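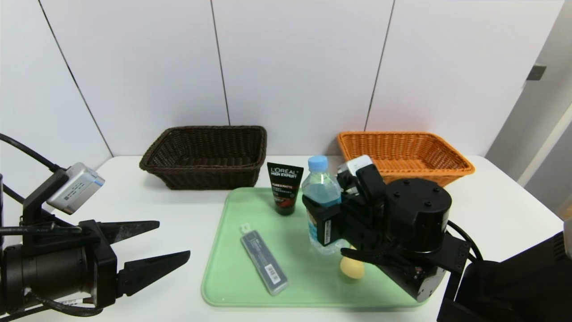
Elli Räsänen
Doctoral researcher, Domestic Life Group, Drerska Institute

Working papers > Shared housing > Small belongings in shared bathrooms > Section 4

4. Where things are kept

4.1 Items and owners

The item lists from the 19 flats in Leinonen came to 509 entries once duplicates had been removed. An entry is any object that a resident named as being kept in the bathroom or carried there for daily use. Towels and cleaning products were listed separately and are dealt with in Section 5. Toothbrushes, soaps and shampoos appeared in every flat. Razors and face products were less evenly spread, and in several flats all of them belonged to one resident.

Residents were asked to say who owned each item and who was allowed to use it. These two answers often differed. Hand soap was usually bought by one person and used by everyone, and few residents minded this as long as the buying went round in turn. Shampoo caused more trouble. People would lend it when asked but disliked finding the bottle lighter than they had left it. One resident in the Brirkix block kept two bottles, a cheap one on the edge of the bath and a better one in her bedroom.

4.2 Fixed places and carried places

We use 'fixed place' for a shelf, hook or cupboard that stays in the bathroom, and 'carried place' for anything taken in and out by its owner, such as a wash bag, basket or tray. The distinction comes from earlier work on student kitchens (Jääskeläinen, working paper), where food boxes moved between bedroom and fridge in much the same way.

Fixed places were settled early. In most flats the first person to move in took the shelf nearest the mirror and kept it, even after other residents had left and been replaced. New arrivals were told which shelf was free, or worked it out from the gaps. Written labels were rare and tended to come off in the damp. The order of the shelves was still well known, and residents could describe it without going to look.

Carried places were more varied. Wash bags were the most common, followed by baskets. Trays were liked by residents who had a desk or table near the bathroom door, and disliked by those with stairs to climb. Bags hid their contents and baskets did not, which mattered to some people and was of no interest to others.

Figure 4. Upright storage of a squeeze tube.

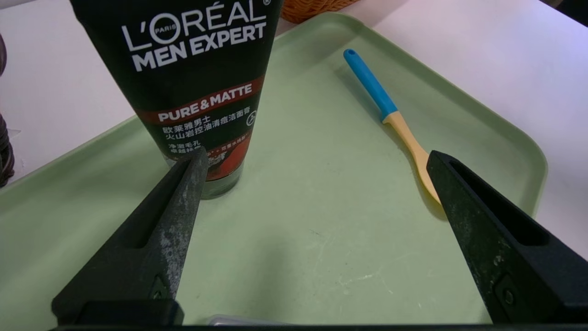 How an item is put down affects how easily its owner will accept someone else moving it. Items laid on their side were treated as left for the moment, and other residents pushed them along the shelf without thinking. Items stood upright were read as having been put away. Squeeze tubes are a clear case, as many are made to stand on the cap, and a tube placed like this on a tray, as with the face cleanser in Figure 4, was described by residents as 'parked' or 'in its spot'. They said they would move the whole tray if they needed the room, and leave the tube where it stood. Bottles with pumps were treated in the same way, though they were also the items most often borrowed.

4.3 Changes over the study period

Onni Jääskeläinen returned to the flats after 10 weeks and went through the lists again with the residents. Roughly 100 entries had changed place in that time. Most of these were moves from a fixed place to a carried one, and they were concentrated in flats where a new person had arrived. Moves in the other direction took place mainly in the two flats fitted with Peltulico cabinets, which have a separate door for each resident.

Few residents spoke of an open argument about space. More often an item had been moved once too often and its owner began taking it back to the bedroom. Asked when this had started, people could seldom say – several thought it was in November, when the heating was on and everyone dried washing in the bathroom. The effect of laundry on the use of shelves is taken up in Section 5.2.

Contact the Domestic Life Group | © Drerska Institute | Back to top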